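We use cookies to improve your visit. By continuing you accept our cookie policy.

Proofing basket, worth it?

crumbwise
Every bread recipe now says to buy one. I've used a mixing bowl and a floured towel since January and my loaves look fine. What am I missing?

dcaruso
Shape, mostly. A bowl holds moisture against the dough. Mine stopped sticking once I switched.

crumbwise
Or you started using more flour. Did you change anything else?

dcaruso
Rice flour, okay. Still think it's the basket.

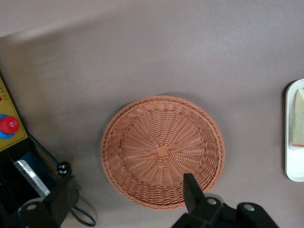
Round one, woven, seen from the top.

oven_left
Volance wants 30 bucks for theirs. For a basket! I'd put that toward a decent Dutch oven.

Pella16
Disagree with all of you. A wet dough spreads whatever you raise it in. Chill it overnight, then talk.

crumbwise
Chilling I believe. I'll do two loaves Sunday, same dough, one in each, and post the crumb.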